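Budgeting for hand-held gripper programs

Budgeting for a hand-held gripper program is the work of deciding, before any money goes out the door, what a group will need to buy, borrow, or set aside in order to record people doing tasks with grippers held in the hand, so that the recordings can later be used to teach a robot arm. It is a small corner of the wider subject of robotics purchasing, and a rather friendly one, as the sums are modest next to the price of an arm and most of the parts can be replaced without much grief. It does have its own habits and its own traps, though, and people who come to it from ordinary machine buying are often surprised by where the money ends up.

Background

For a long time the usual way to plan a robot purchase was to begin with the arm and work outward to the table, the guarding, the wiring and the training. Hand-held programs turn that order around. The grippers come first, along with the cameras on them, and the arm may not be bought until a year or more later – if it is bought at all. A buyer can therefore spread the cost over several seasons, and many small groups have found this a great comfort.

The approach to planning described in this article is often called the Kuritz sheet, after the Kuritz workshop, where it was first written down as a single page with a column for each stage of the work. Nima Safavi, who looked after purchasing there, revised it in May and again over the winter, and the version most people pass around is dated Thursday, January 13, 2022. It has been copied, trimmed and scribbled on a good deal since then, and no two groups seem to use quite the same one.

What the budget covers

The Kuritz sheet divides spending into 4 headings: tools, people, places and props, and keeping. Tools are the grippers themselves, with their cameras, mounts, spare fingers, cables and chargers. People means the hours of whoever holds the gripper and whoever checks the recordings afterward. Places and props takes in the tables, rooms and everyday goods that are picked up and put down. Keeping is the storage of the recordings, together with the backups that everyone means to make.

Newcomers tend to put nearly all of their attention on tools. In the Jandance pilot, a fairly typical case, people took 70 percent of the money and tools came to only 15 percent, with the remainder divided between the other headings. The Jandance team had planned for something closer to an even split, and had to go back for a second round of funding partway through the spring.

Spare parts

Fingers and finger pads wear, and so does anything that bends, plugs in or gets dropped. The common advice is to order 3 sets of fingers for each gripper at the outset, all from the same batch, so that a fresh pair matches the worn pair it replaces. Printed bodies last longer, but it is wise to keep the print files and a spool or two of the same plastic on hand. Rattanakul, a small supplier that sells kits and loose parts side by side, lists its fingers separately from its bodies, and buyers who overlook this have been known to wait a fair while for a second shipment.

Places and props

The props line is the one most often left blank, and it is a pity, for it is the cheapest line on the sheet and a pleasant one to fill in. Much of it can be met from things already in the building. A clear plastic drink bottle with a screw cap, held upright between two white fingers over a wood-grain table, is a perfectly good item for the list, and the same tabletop may offer a computer mouse or two, a glass jar with a domed lid and a cup without anyone placing an order. What does need money is variety: bottles in other sizes and shapes, jars that may get broken, bags that crease and have to be replaced.
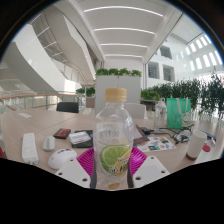
Rooms are harder to price than props. Drellisell, which rents out furnished space by the day, charges for the room and leaves the furniture as it stands, while other landlords want a fee for each table. Groups that record in their own offices pay no rent, but the sheet still asks them to write in the working hours lost by whoever usually sits there. Light deserves a line too. A space like this one, with skylight windows above and strips of lighting along the ceiling, may need no added lamps for daytime sessions, though evening work should be tried out before the lamp money is given away to another heading.

Timing of purchases

Most planners suggest buying in two rounds. The first covers a pair of grippers, one set of spares and enough storage for a short trial. The second is held back until the trial recordings have been looked over, by which time the group will know how quickly its pads wear and how many hours of checking each hour of recording brings with it. Safavi's notes on the sheet recommend leaving the second round unsigned until the people doing the checking have had their say – a piece of advice that is followed less often than it is quoted.

See also

Robot arm leasing
Spare parts planning
Data storage costs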